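Nollix Workshop Group - Minutes of the Fault Review Meeting
March 30, 2020

Present: Harvey Perron (chair), Waqas Arain (minutes), and the full bench team. Apologies from the purchasing side.

1. Minutes of the last meeting
Accepted with one correction. The spare wrist cable is stored with the Vindix controller, and the minutes had it in the tool drawer.

2. The grip fault on the Hisetti arm
Harvey opened with the good news: we finally have a fault we can repeat! During the packing trials the arm closed on an item, reported a good grip, and then kept squeezing until Waqas hit the stop. No one was hurt. It has now happened on 2 separate runs, both with rounded items, and both times the log shows the same thing - the force reading freezes while the motor command keeps climbing.

Waqas went through the log line by line and got a well-earned round of applause. The reading stops updating exactly 900 milliseconds after the fingers start to close. The watchdog should have caught that, but its timeout was set to 2000 milliseconds, so it was still waiting when the stop was pressed.

There was a lively talk about the wrist camera. At close range a smooth, curved item fills most of the view, and the picture goes soft. Waqas thinks the software then loses the outline and asks for a fresh grip estimate, and that this request is what blocks the force reading. Harvey likes the theory very much but wants it tested on its own before we change any code.

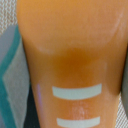 3. What we do until it is fixed
Agreed without a vote:
- Finger force is capped in the Mughal driver as well as in the main program.
- Watchdog timeout comes down from 2000. Waqas will pick the new value after bench tests and write it on the cell sheet.
- One person stays at the stop button for every run, including short ones.
- No hands inside the cell while the arm has power, even to straighten an item. Harvey asked for this to be read out twice, and it was.

4. Test plan
Waqas will run the camera and the force sensor separately, then together, using orange and other brightly colored items first and plain ones after. The room was keen to help and there were more offers than the cell can hold, so a sign-up sheet is going on the door.

5. Other business
The second set of finger pads has arrived and they feel great - much grippier than the old ones. They stay in the box until item 2 is closed. The open day in July is still on, with or without the arm.

Actions
Waqas: isolate the camera request, set the timeout, share the logs.
Harvey: force cap in the driver, new notice for the cell, write to Hisetti support.

Next meeting to be called when the test results are in.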